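What's the story with... the fizzy drink bottle?

By Marianna Borkowska
29 September 2019
617 shares | 2 comments

Quick one this week, as I'm writing it between the school run and the dentist. Bottles! Plastic ones. The sort lemonade comes in. You've held loads of them and probably never had a proper look.

So go and find one. Empty is best. Ask first if it isn't yours.

Got it? Right.

Three bits, not one

A fizzy drink bottle is made of a bottle, a cap and a label. Sounds obvious. But they're usually three different materials, made in different places by different machines, and they only meet up at the drinks factory.

The bottle part is a plastic called PET. Short for a very long word - polyethylene terephthalate. Say it "polly-ETH-a-leen terra-THAL-ate". Then never say it again, just say PET like everyone else.

The cap is a different plastic. Tougher, a bit waxy when you rub it with your thumb. The label might be paper, but on fizzy drinks it's very often thin plastic film, wrapped round and glued where the ends meet. Run your finger round and find the join.

It starts off tiny

Best bit, this. A bottle doesn't start out bottle-sized. It starts as a thick little tube, a bit like a test tube in a science lab, with the screw part already finished at the top. The tube is called a preform.

The preform gets warmed up until it's soft. Then it goes inside a metal mould shaped like a bottle, a rod pushes down the middle to stretch it, and air is blown in. Whoosh. Out it goes like a balloon until it hits the sides of the mould. It cools, the mould opens, there's your bottle. Takes a few seconds, start to finish.

You can see the clues on a real one. Look at the neck - thick and hard, can't squash it. Now squeeze the middle. Thin! The neck never got stretched and the middle did. And look underneath, right in the centre, for a small round bump. A mark left over from when the preform was made.

Why it has feet

Turn your bottle over. If it held something fizzy it probably stands on lumpy feet, a bit like the petals of a flower. Still water bottles often have a much flatter bottom.

The fizz is a gas called carbon dioxide. It's squashed into the drink at the factory and it wants to get out again, so it pushes on the bottle from the inside. Every direction at once. Push hard on a thin flat bottom and it bulges outwards, and then the bottle rocks about and falls over. Curved shapes are much better at being pushed on. A ball shape would be the best of all but a ball won't stand up on a shelf. So - feet. A round bottom with lumps to stand on.

Same reason fizzy bottles are mostly round when you look down on them. You get square milk bottles and square juice bottles. Square cola, hardly ever.

Feel a full, unopened one in the shop. Hard as a table leg. Then feel it once it's been opened and half drunk. Floppy. The plastic hasn't changed at all, the gas was holding the walls out.

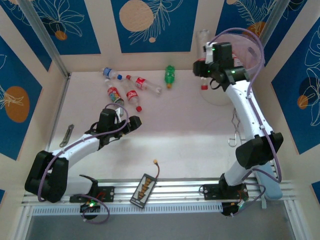

Bottles lying down, one with a blue label and blue cap, one with a red label and red cap. Spot the little red cap all by itself.

Caps

Small but clever. Unscrew one and look inside. There's a spiral ridge, called a thread, and it matches the spiral on the neck. Turn the cap and the ridges slide along each other and pull it down tight.

Now look closely at the neck. On lots of fizzy bottles the spiral has gaps in it, little up-and-down slots. Those are vents. When you start to open the bottle the gas rushes out through the slots - that's your psssst - before the cap has come all the way off. Without them the cap might fly off and hit someone on the nose.

There's also the ring. When the bottle is new, the cap is joined to a thin ring by lots of tiny bridges. The first time you twist, they snap. Crackle crackle. The ring stays behind on the neck and the cap comes away. If you ever buy a drink and there's no crackle, take it back and tell a grown-up. Somebody may have opened it allready.

Colours: drinks makers pick them so you can find your favourite from the other end of the aisle. Often the cap goes with the label. Not always though, have a look next time you're in a shop.

Why see-through?

Partly so you can see the drink. But clear PET is also the easiest kind to turn into something new. You can dye clear plastic any colour you like. Try going the other way, making green plastic clear - can't do it. Like trying to get the purple back out of blackcurrant squash.

What all the printing means

Somewhere on the bottle or label there's usually a triangle made of three arrows, with a number one in the middle and maybe the letters PET or PETE underneath. It tells you which plastic it is. Careful here! Lots of people think the triangle means "this will be recycled". It only says what the stuff is. Whether it goes in your bin at home depends on your council.

You'll also find a best before date (often on the neck, printed in dots), the barcode, what's in the drink, and how much sugar. Reading the sugar line is a bit of a shock sometimes.

Into the bin, the right one

Four jobs, they take no time:

Empty it. Down the sink, or down you.
Rinse it. A quick swish will do, it needn't sparkle.
Squash it. Lay it on its side and press the air out.
Cap back on. Label can stay where it is.

People ask about the cap a lot. Loose caps are so small that they fall through the gaps in the sorting machines and get lost. Screwed on, they get a lift all the way there. Check your council's page though, some places like it done their own way.

And a squashed bottle with its cap on stays squashed. Leave the cap off and it slowly breathes in and puffs back up. Try it. Quite creepy to listen to in a quiet kitchen.

Then what?

The lorry takes it to a sorting centre. Long belts, huge noise. Paper goes one way, metal another, and machines shine a light on the plastics to work out which is which. Puffs of air knock the bottles into the right pile. The PET ones get pressed together into enormous blocks called bales.

After that they're washed and chopped into flakes, like very crunchy cereal. Bottle, cap, label, all in bits and all mixed up. So how do you get the cap bits out of the bottle bits? Tweezers?

Water! PET sinks. Cap plastic floats. Tip the lot in a tank, skim the caps off the top, scoop the bottle flakes off the bottom. I love this. Somebody very sensible thought of that.

The clean flakes are melted and made into new things. Another bottle, if they're clean enough. Or fleece jackets, carpet, the fluffy stuffing in a duvet, trays for strawberries. Your school jumper might have some bottle in it, check the label for "recycled polyester". Polyester and PET are the same family.

Try it: sink or float

You need: an empty fizzy bottle with its cap, a washing up bowl of water, scissors, a grown-up for the scissors.

Get the grown-up to cut a small flat piece from the side of the bottle. Edges can be sharp so let them do it and don't run your fingers along it. Write down what you think will happen first, no cheating. Then push the piece right under the water and let go. Push the cap under too, and tip it so all the air comes out. Let go.

Which went down? Which came back up? If your bit of bottle sits on the top it's probably got a bubble clinging to it. Poke it.

Then try other things. Yoghurt pot, milk bottle lid, a bit of old straw. Make a chart with two columns. Bowl away afterwards please, and bits in the bin.

Words to keep

Preform - the thick little tube a bottle is blown from.
Thread - the spiral ridge on a screw cap and neck.
Vent - the slots that let the gas out gently.
Bale - a big pressed block of one material.
Flake - a chopped up piece of plastic, washed and ready to melt.

And if you find one on the ground

On the beach, in the park, under the seat on the bus. Check with your adult before you pick it up, wear gloves if you've got them, and don't open it if there's something inside. Wash your hands after. A PET bottle left outside doesn't rot like an apple core does. It goes brittle and breaks up into smaller and smaller bits, and small bits are a lot harder to pick up then one whole bottle.

Next time: zips. Why do they get stuck and who thought of the little teeth. Send questions in before the dentist gets me again.

2 comments | 617 shares | Read 877 times

Contact us | © 2019 Gwynne Pages for Children | Back to top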